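Filed under: Manipulation / Software / Preprints

4. The grasp planner, and what we changed in it

So, most of what went wrong in the first round of runs went wrong in software, and mostly in the two layers we had been proudest of. I wrote a good chunk of both, so I get to complain about them. The planner (we call it Tranen) takes a fused point cloud from the perception node, fits a rough shape to whatever it has been told to pick up, and hands a list of candidate grasps to the controller. That worked fine on boxes. On anything you can see through, the cloud comes back full of holes, and Tranen would happily fit a cylinder to the tabletop behind the object and plan a lovely grasp on thin air!

Our first fix was to stop trusting depth inside the object mask at all. We segment in color, take the outline from both views, and build a crude hull from the two. The hull is ugly and a bit too fat, but it's in the right spot, and the finger controller can close from there on contact. Figure 3 has a small green cup held in the right hand under this version of the code, with the left hand open over the cloth. The planner treats the second arm as an obstacle with its own padding, which we had set to 8 cm in every direction and then forgot about until March.

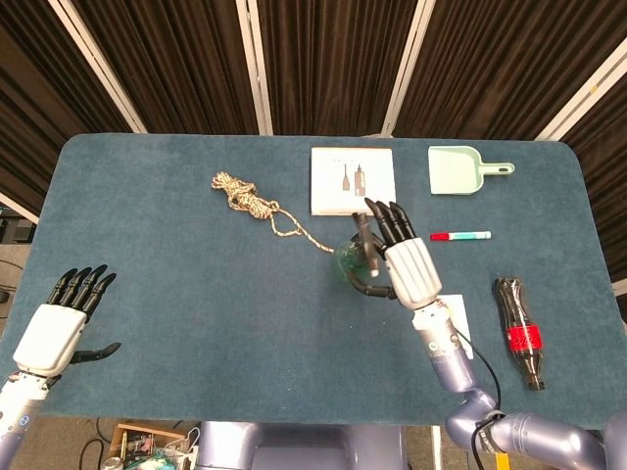 Figure 3. Right-hand grasp on a translucent green cup, two-arm configuration.

Kamarul Ismail: I'd push back on the padding, because a fixed margin hides the real trouble, namely that the two arms are planned one after the other and the second one only ever gets the leftovers. Shrink the margin and you'll get more grasps, sure, but you'll also get more replans, and the replans are what eat your cycle time.

He had a point, and I went back through the logs with that in mind. We had 3,033 planning calls saved from the Ostska cell, and in 190 of them the controller threw away a perfectly good first candidate just to ask for another one. The reason was dumb. Tranen stamped each plan with the time the cloud arrived, the controller checked the stamp against its own clock, and if the segmentation had been slow that day the plan looked stale before anyone had used it. We now carry the stamp of the color image through the whole chain and compare only against that. Padding is now per link, so the forearm gets a generous one and the fingertips get almost none (Encarnación Valcárcel wrote that part, and it's much cleaner than what I had).

The other change is in how candidates get scored. The old score liked a grasp near the middle of the shape, which makes sense for a box and much less sense for a bottle, where the hand may have to come in high to stay clear of whatever is standing behind it. We added a clearance term, computed by sweeping the hand model along the approach and the lift, and we let it outvote the centering term when the two disagree. In Figure 4 the fingers are around the upper part of a green bottle, with a white box directly behind it and the rope off to the left, and that's the kind of layout the new term was written for. 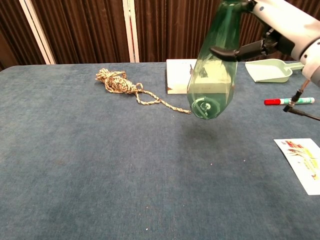
Figure 4. Upper-body grasp on a translucent bottle, held above the table.

Sweeping the hand model isn't free, of course. I was doing it at full mesh resolution at first (please don't), and it swamped everything else in the planner. Swapping the mesh for a set of capsules got the cost down to where I stopped noticing it, and the ranking of the top candidates hardly moved. The capsule fitting lives in a separate tool, Gotia, so that you can rerun it for a different hand without touching the planner itself.

One thing we have left alone is the cable. It isn't in the collision model, on either arm, and the sweep knows nothing of it. I tried a fat static tube along the forearm and it killed so many candidates that I took it back out the same afternoon. A proper model would need some idea of where the slack goes as the wrist turns, and we don't have that yet. For now the controller caps wrist rotation during the lift, with the limit set by hand in the config file, and Section 5 reports all results with that cap switched on.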